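Ranger les petits objets dans une boîte en carton : quelques conseils pratiques

Rubrique Rangement, par l'atelier Abreu, août 2018

Les petits objets qui n'ont pas de place attitrée finissent sur un coin de meuble, puis dans un tiroir qui ne ferme plus. Une boîte ouverte, de taille moyenne, suffit dans la plupart des cas. Comptez une boîte par pièce, pas davantage. Au-delà, on oublie ce que l'on a mis dans chacune.

Choisissez un carton assez rigide pour que les parois restent droites une fois la boîte pleine. L'intérieur clair est préférable : on distingue mieux les petites pièces au fond. Essuyez-le avec un chiffon sec avant de commencer.
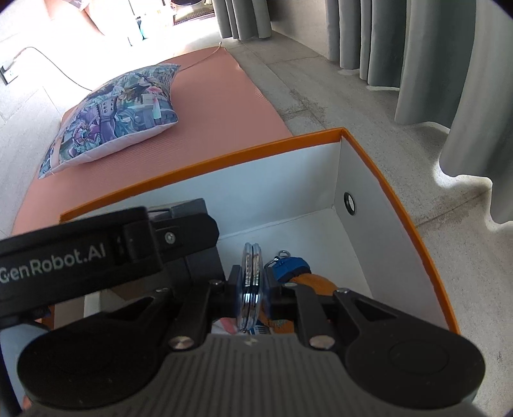 Les porte-clés, anneaux et pièces métalliques se rangent en dernier. Posés au fond, ils glissent sous le reste et rayent les couvertures. Regroupez les éléments identiques en pile et gardez-les sur la tranche, ce qui permet de les saisir d'un seul geste. Pour les clés et les breloques, une étiquette de couleur vive aide beaucoup ; un porte-clés bleu au-dessus d'un tissu orange, par exemple, se repère tout de suite. Si la boîte est percée d'une poignée ronde sur le côté, ne placez rien de très petit juste devant.

Les textiles et les peluches vont au fond. Ils amortissent les chocs et occupent les angles. Pliez les tissus à plat, sans les rouler, et gardez les peluches entières à côté, sans les comprimer.

Les papiers roulés se mettent en diagonale quand la boîte est trop courte. Un élastique large laisse moins de marques qu'un élastique fin. Nous utilisons les bandes de papier Hita, que l'on ferme avec un point de colle. 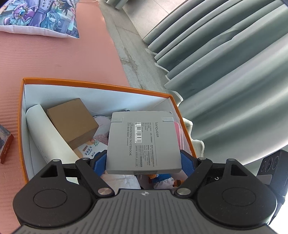
Viennent ensuite les carnets et les boîtes plates. Un carnet à couverture rigide se range debout contre une paroi, dos vers le haut, ou bien à plat sur le dessus s'il sert souvent. Évitez de le coincer en travers : la couverture se voile au bout de quelques semaines.

Les sachets et emballages alimentaires ne devraient pas rester avec la papeterie. Déplacez-les à la cuisine, même fermés.

Pour les câbles courts, faites une boucle souple et glissez-la dans une petite boîte en kraft. Les modèles Gondora, vendus par 6, ont la bonne hauteur.

Travaillez sur un tapis de mousse si le sol est carrelé. Les petites pièces rebondissent moins et l'on peut rester à genoux plus longtemps. Videz toute la boîte avant de la remplir de nouveau.

Refaites le tri en octobre, avant de sortir les affaires d'hiver.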